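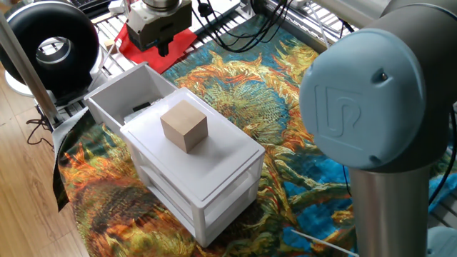
The Last Tin

By the time the ferry reached Wurton the rain had settled in properly, the way it does in January, and Weidong Dong was the only passenger left on the lower deck, unless you counted the cake. He had carried it on his knees the whole way from the city, in a blue tin that had belonged to his mother, and he had spoken to it once or twice when the boat rolled (quite kindly, he thought, considering how heavy it was).

The cake was for Mrs Platero, who had taught him the piano when he was nine and had written to him every winter since. Her letters were long and full of hens. In the last one she had mentioned, somewhere between a broody bantam and the price of coal, that she was giving up the house and going to live with her niece, and that if he wanted to hear the old Fluvetti again he had better come soon, as it wouldn't go down her niece's stairs.

He walked up from the harbour with his collar turned up and found the gate tied with the same sort of string. She opened the door before he could knock.

"You've got thin," she said. "Is that your mother's tin?"

"It is."

"Then come in, both of you."

They ate two slices each in the kitchen, and she told him about Cai, the big ginger cat, who had gone off for 20 days in the autumn and come home fatter than he left. Afterwards she wiped her hands and led him through to the front room, where the piano stood with its lid already up and a lamp lit beside it.

He hadn't played for years and he told her so. She said that she hadn't asked.

So he sat down and played the little waltz she had always given to beginners, and got lost in the second half, and went back, and got lost again in the very same place he used to when he was nine. Mrs Platero leaned over his shoulder and put her finger on the F sharp.

"There," she said. "Now from the top, and mind your left hand."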